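Search the magazine Go

Can a Robot Put Away My Groceries Yet?

By Vanderleia Bezerra

I have a drawer in my kitchen that I'd pay real money never to organize again. You know the one. Foil, sandwich bags, string, three kinds of tape, and a roll of plastic wrap that has come off its spindle and lives loose at the back. So when Noboru Katayama at Promero invited me to spend a day watching his team teach a robot arm to tidy up kitchen supplies, I said yes before he'd finished the sentence (and I brought cookies, which the robot did not eat).

Promero works out of the second floor of an old shoe warehouse in Holanda. The robot is called Guko. It has one arm, two black fingers and a whole lot of patience, and the job that day was plastic wrap. Pick up a roll, put it in the basket, do it again. My nephew could do that at two!

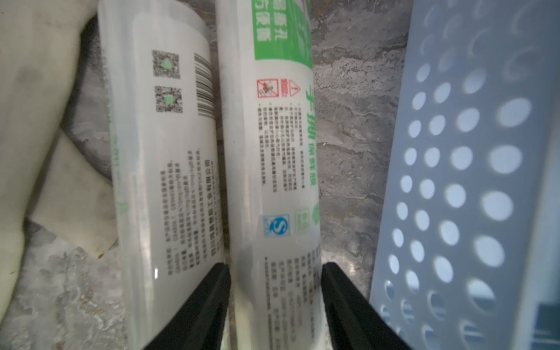
Why is something as simple as a roll so hard for a robot?
A roll slides and turns when it's pushed, and shiny plastic throws back light that confuses the cameras. The fingers have to close at the right spot with the right squeeze, and every roll is a little different.

I stood there for most of the morning with my coffee, and I have to tell you, it's weirdly gripping. You start rooting for the thing. Guko would creep up, stop, think it over, back off an inch and creep up again, and the whole time I'm leaning sideways in my chair like I'm bowling. Katayama told me they'd logged 628 tries at this one chore in February, and that 458 of them ended with the roll where it belonged. I thought that sounded pretty good. He made a face.

"Would you keep a dishwasher that did that?" he asked.

Fair point. And the misses aren't all the same, either. Sometimes a roll gets nudged over and the arm goes after the spot where it used to be. Sometimes the fingers grab two at once and let go of both. Leopoldo Quezada, who writes most of the grasping software, says crowding is his biggest headache. One roll on a bare counter is a solved problem as far as he's concerned. Put a few side by side and there's hardly anywhere for a finger to go.

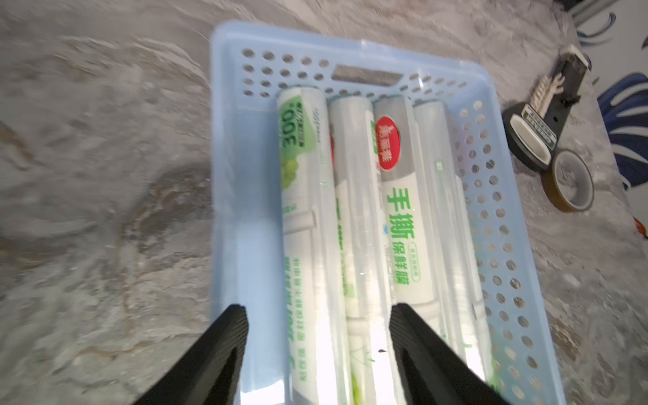 Four rolls in the basket, and not much room between them for a pair of fingers.

After lunch I drove over to Kavura, a packing shop that has been trying out arms like this one on its own floor. Odair Paiva runs the day shift there. He's got 16 people and one robot, and he was very clear about which he'd rather lose. The arm does fine with boxes, he told me, all the same size, all facing the same way. Hand it a mixed bin and somebody has to babysit. He still wants another one, mind you! He just wants it to do the boring boxes while his crew does the stuff that takes fingertips.

I asked everybody the same thing before I left: when do I get one for my drawer? Katayama wouldn't give me a year. Quezada said the hand would be ready before the price was. Paiva laughed and asked what was in the drawer.

I went home and did it myself. It took one podcast, and I found the good scissors.

2020-02-24

Comments

potholder_jo: I'd settle for one that matches lids to containers. Take my money.

Shahzad Hayat: I worked a packing line for years and Paiva has it right. Same box all day, let the machine have it. Mixed bins are a different animal.

dmk: What do they cost though? You never said.

potholder_jo: @dmk more than my drawer is worth, I bet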